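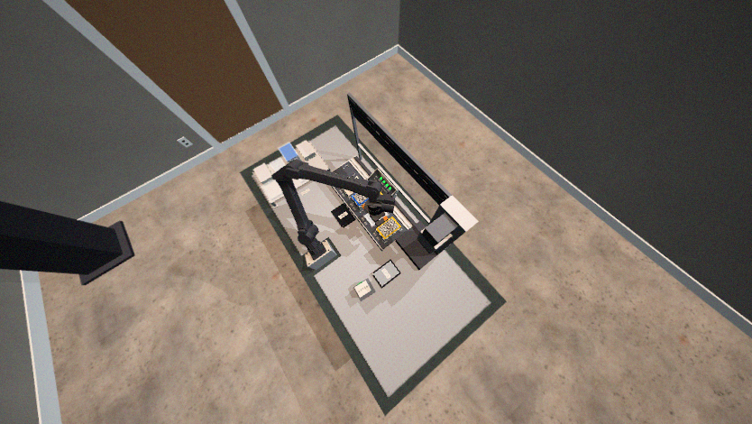
**Clornetti to reopen Karnton ferry route with longer season**

DUTVILLE, 2020-06-06 – Clornetti, the passenger boat operator based in Dutville, will restart its crossing to Karnton this month and run it through the end of January. The route previously closed for the winter after 18 weeks of service.

Boats will leave the Dutville landing 12 times a day. The crossing takes 13 minutes. Single fares stay at last year's price, and bicycles travel free on all departures before noon.

"People in Karnton have asked us for a winter boat for years," said Ritva Rissanen, managing director of Clornetti. "They use the crossing to get to work and to see the dentist. Those trips don't stop when the summer visitors go home."

The longer season follows a survey of passengers last fall. More than 200 people replied, and most said they would ride in the colder months if the first boat left early enough to meet the morning bus. The first departure from Karnton has been moved up to 6:40 a.m. to make that connection.

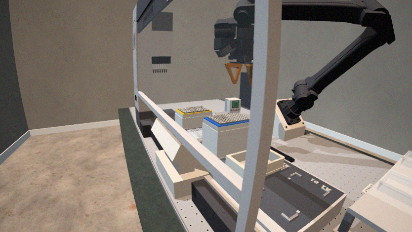

Repairs to the Karnton landing were carried out by Heiskanen, a local marine contractor. The company replaced the ramp decking and put in new handrails and lighting. The old waiting shelter has been kept, with a new roof and a heater.

"The pilings were in better shape than we expected, so most of the money went into the ramp," said Joni Heiskanen, who owns the firm. "It's less steep at low water than it used to be."

Passenger numbers on each boat will be limited for now, and riders are asked to wear a face covering on board. Tickets can be bought online or from the crew – card payment is preferred.

Monthly passes from last season that were not fully used will be honored until the end of August. Passengers should bring the old pass to the Dutville ticket office to have it exchanged.

**Media contact:** Clornetti, Passenger Services, Dutville landing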